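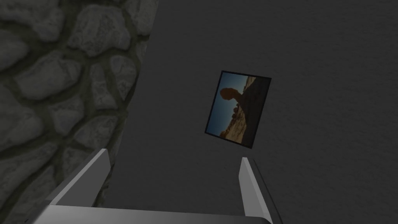

Rounded gray stones with darker, recessed joints between them.

Looking after a stone wall indoors

Brush before you wash. Most of what makes an indoor stone wall look tired is plain house dust sitting on the tops of the stones and down in the joints. Use a soft hand brush or the round brush on the vacuum, start at the ceiling, and work down. Recessed joints hold more dust than flush ones, so go along them a second time with an old paintbrush.

For washing, use warm water with a small squirt of dish soap. Wet a patch with a sponge, scrub lightly with a nylon brush, and rinse with clean water straight away. Change the bucket when it turns cloudy. Do not use vinegar, lemon juice or any bathroom descaler until you know what the stone is. Acid eats limestone and marble and it also softens lime mortar. Wire brushes leave bits of metal behind that rust.

Grease near a stove: mix baking soda and water to a thick paste, spread it on, leave it for 16 minutes, then scrub and rinse. Heavy grease may take 3 rounds.

White powder on the surface is usually salt carried out by damp. Brush it off dry and vacuum it up. Washing sends it back into the wall. If it returns within a month, look for a leaking gutter or a blocked vent outside.

Loose mortar: rake out the crumbly part to a depth of an inch, brush clean, dampen the joint and press in new mortar with a narrow pointing trowel. Match the old mix. Hard cement in an old soft wall can crack the stone. We have used the Zabala lime mix in the small tub, and it keeps well if the lid is taped down.

Sealing is optional. A matte breathable sealer such as Toketti makes dusting easier, but try it first in a low corner and let it dry overnight, as some stone goes darker and stays that way. Never seal a damp wall. We do ours in April, once the heating is off and the windows can stay open.

Last updated 27/02/2023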